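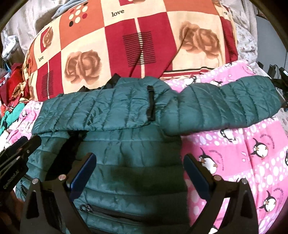 Corinne Ambrose wrote on 30 May 2025:

> Dear all, I have been putting this off since the lilacs came out and I can't
> put it off any longer. How does everybody store their winter things? We moved
> from a house with a cedar closet to an apartment with one closet in the hall,
> and it already holds the vacuum and the ironing board. I have wool sweaters,
> two good coats, the kids' snow pants, and more puffy jackets than any family
> needs. Last year I stuffed the whole lot in trash bags under the bed and in
> January I pulled out a cardigan with a hole in the elbow the size of a dime.
> Is it moths? Do I have to wash everything first, even what looks clean? And
> are those vacuum bags any good? I'd be grateful for anything you can tell me.
> Corinne

Dear Corinne, and dear everybody,

I started answering this at breakfast thinking I'd send two lines, and now the tea is cold and I'm still going, so get comfortable or skip to the next message, I won't be hurt!

First, the cardigan. Yes, I'd say moths, though it could have been carpet beetles, and I don't think it matters a great deal which. It's the larvae that do the chewing, and what they like best is wool (or silk, or cashmere, or fur, anything that came off an animal) with a bit of something on it. A drop of soup, hair oil at the collar, plain old perspiration. So to your second question, wash it all, even the sweater you wore once to a concert. My mother used to sniff each thing and decide, and she had a very good nose, and she still lost a camel coat to them one summer in Ellville. She talked about that coat until she was eighty.

For the wool I fill the bathtub a third of the way with cool water and wool wash and let everything sit for a quarter of an hour. I don't wring. I press the water out against the side of the tub, then roll each sweater up in a towel and kneel on it. Then flat on a rack, out of the sun, and leave it longer than you think. I do mean longer. The ribbing at the bottom holds water well after the rest feels done, and if you put it away like that you'll open the box in the fall to a smell you won't soon get out. I give mine a whole extra day.

The coats I take to the cleaner, and I take the plastic off the minute I get home. Cloth covers are better. An old cotton pillowcase with a hole snipped in the middle of the closed end goes over a hanger very nicely and costs nothing, though it will only cover the shoulders of a long coat. That's still the part that gets dusty.

Now, puffy jackets. You have a lot of them and so do we, and they are the awkward ones. Read the label first and find out whether it's down or polyester inside. The polyester kind is easygoing, a gentle cycle and a low dryer and you're finished. Down wants its own kind of soap and a front loader, or a top loader without the post in the middle, and then it wants the dryer on low for what feels like half your life, with a few clean tennis balls thumping around in there. Stop it every so often and break up the clumps with your fingers. Zip the zippers before it goes in! I didn't, the first time, and one of them chewed a little track down the lining of my husband's good one.

Wipe the cuffs and the collar with a drop of dish soap on a damp cloth before the wash. Those are the places that stay gray otherwise, particularly on bright colors.

About the vacuum bags, I have been round and round on this. I bought a set of the Oltero ones, the big size, and I'll say this for them, they did get four comforters' worth of bulk down to something that slid under the guest bed. I felt very clever. But when I opened them in the fall the down jackets looked like something you'd put under a leaky sink. Most of them came back after a tumble and a few days on hangers. One never really did. It's flat across the shoulders to this day, and I wear it to take out the compost. So I'd keep down out of them, and leather too. For snow pants, fleece and spare blankets I think they're perfectly fine. 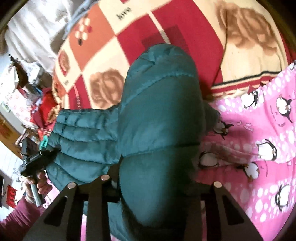

Otis Quintanilla told me on the phone last night that I'm being too hard on the bags, and that he's squashed his down coats flat every summer for years and they puff right up again if you let them out a week before you need them. He says my trouble was leaving mine compressed clear through to Thanksgiving, and that I probably put them away a touch damp. He may have a point. Otis, if you're reading, I did say I'd put your side of it in, and now I have. I would still hang mine if I had the rod space, and if I didn't I'd fold them loosely into a big cotton sack or a cardboard box with the lid resting on top, nothing heavy over them.

Which brings me to your one closet, Corinne, and I do sympathize. We lived in a 315 square foot apartment over a shoe repair shop when we were first married, and everything we owned was either on us or under the bed. What worked there was suitcases. You own them already, they're sitting empty most of the year, and a hard one with a good latch keeps out anything with legs. We put the sweaters in ours, and when we had to go somewhere in July we tipped them out on the bed, took the trip, and tipped them back in when we got home. It's a nuisance but only once or twice. The other thing is the top of the kitchen cabinets, if they don't go up to the ceiling. Not over the stove, though. Grease gets into everything up there.

Wherever they go, please don't put them against an outside wall if yours sweats in the summer the way ours did, and skip the basement altogether unless it's very dry.

Cedar, lavender, all those. I love them and I use them, but I've stopped believing they do much on their own. Delphine Whitfield gave me some little lavender sachets she'd sewn from old handkerchiefs and they make the drawer so pleasant to open that I'd keep them if they did nothing whatever. Cedar blocks want a rub with sandpaper once the smell goes. Mothballs I won't have in the house. My grandmother's whole upstairs smelled of them, and so did she, bless her, and they're not good to breathe or to have around kids. If you're worried about something in particular, bag it tightly and put it in the freezer. I leave sweaters in there a couple of weeks, between the peas and the bread, and let them come back to room temperature before I open the bag so they don't get damp.

And put a list on every box. I used to write "winter" on all of them, in big proud letters, and then in the first cold snap there I was on the floor with every lid off hunting for one mitten. Now I tape an index card to the end with what's in it and whose it is, and for the kids' things I put the size. It's a small heartbreak in the fall when you see that nothing with that number on it will go near them anymore, but at least you know before the first snow and can pass it on. (Florêncio Tavares, I have not forgotten the boots I promised you. They're by the door. They have been by the door since Easter.)

One last thing and then I'll let you all go. Leave something out. I pack with great enthusiasm the first warm week and every year we get one raw, miserable stretch in June when I'm digging around for a jacket in my nightgown. One warm coat each and one decent sweater can stay on the hooks until it's properly hot, and you can do those by themselves later on.

If anyone knows how to get the crunch out of a waterproof shell that's been folded too long, I'd love to hear it. Mine crackles like a bag of chips whenever I lift my arm, and I've tried the dryer on low and it made no difference.

With much affection to you all, and Corinne, good luck with that closet,

Marisol Schumacher

3 replies | 4 shares
Message 2117 | Contact the list owner | © Ellville Household List | Back to top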